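Drawstring Pouches: Setting Up, Threading and Looking After Them

Section 2 of the Lallel craft table guide, by Yuto Takagi

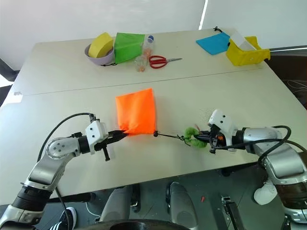 Orange pouch with its cord, stopper and green pom-pom. Green and blue pouches further back.

I've been making and mending little drawstring pouches for longer than I'd like to admit, and this section is everything I'd tell you if you were sitting next to me at the table in Juvcombe. If you've already cut and sewn your pouch from Section 1, you're ready. If you haven't, go back and do that first, because I'm going to assume you've got a square bag with a channel along the top and two side seams that hold.

What you'll need

A finished pouch, any colour. I like a bright one for learning on (orange is great) as you can see exactly where a thin black cord is going. You'll also want:

- thin drawstring cord, 500 mm for a small pouch
- one cord stopper, the squeezy kind
- one pom-pom keychain or something else soft to hang on the end
- scissors
- a bodkin or a blunt safety pin
- a scrap of sticky tape

I keep a bowl on the table with a sponge in it as well, for sticky fingers and the odd smear of chalk. Any old plastic bowl will do — mine have all been stolen from the kitchen at one time or another!

Before you start

Clear yourself a decent patch at the front of the table and push the rest to the back. You want enough room to lay the pouch flat with the cord stretched out to one side. A white or pale table top makes life so much easier with black cord. I used to work on a dark green cutting mat and spent half my evenings patting around for the stopper.

CAUTION: Keep the scissors at the back with the blades turned away from you until you need them. I say this as someone who once leaned an elbow on a pair.

CAUTION: Cord stoppers and pom-poms are small parts. Don't leave them where a toddler or a dog can get at them.

Threading the cord

1. Lay the pouch flat with the opening away from you and smooth it out with your palm. A few wrinkles don't matter, but a fold across the channel will stop the bodkin dead.

2. Wrap a bit of tape tightly round one end of the cord. Trim the tape to a point.

3. Fix the other end of the cord to the table with more tape. Do not skip this! If you do, you'll get the bodkin all the way round and pull the whole cord out behind it, and then you'll be back here at step 1 saying words.

4. Push the bodkin into the gap in the right-hand side seam. Work it along the channel by bunching the fabric up over it, then pulling the bunched bit straight behind.

5. Go all the way round, front and back, and come out of the same gap you went in by.

6. Lift the tape off the table and even up the two ends. You should have at least 100 mm of each hanging free.

Note: if the bodkin gets stuck at the far seam, wiggle it back a little and turn it a quarter turn. It's nearly always caught on the seam allowance. The early Kuroda patterns had a very bulky one (the newer sheets are better) and I still find it worth trimming that corner down before sewing.

Fitting the stopper and pom-pom

7. Squeeze the stopper and hold it squeezed. Feed both cord ends through together. If they won't go, put fresh tape round the pair of them so they behave as one.

8. Slide the stopper up until it's near the edge of the pouch, then let go.

9. Thread both ends through the loop on your pom-pom and tie a double knot. Pull it hard. Trim off the taped tips, but leave yourself a little tail in case the knot slips.

10. If your pom-pom came with a tag, snip it off now or leave it on, it's up to you. I rather like a small red tag against green fluff.

Checking the draw

Pinch the bottom corner of the pouch in one hand and take the pom-pom in the other. Draw your hands gently apart, so the fabric and the cord both lie straight. You're looking to see whether the cord runs cleanly out of the gap and whether the fabric puckers anywhere odd.

Now hold the stopper and pull the pom-pom. The mouth should gather up evenly. Squeeze, spread the opening with two fingers, and it should go flat again.

CAUTION: Gently means gently. Tug hard on a bottom corner and you'll stretch it out of square, and a thin fabric won't always spring back.

If something's not right

Mouth closes on one side only: the cord is twisted inside the channel. Open it fully and run your fingers round from the gap.

Stopper slides about: your cord is too thin for it. Double the cord, or swap for a smaller stopper. The Grinham market stall sells them loose, so take a bit of cord along and try before you buy.

Pom-pom sheds: they all do for the first week.

Care

Take the pom-pom off before washing. Cool hand wash, no wringing, dry it flat. I don't put more than 300 g in a small pouch, as the channel stitching is what goes first. Section 3 covers mending it when it does.

14 comments | 37 shares

Lallel craft table guides. Please ask before copying. Back to top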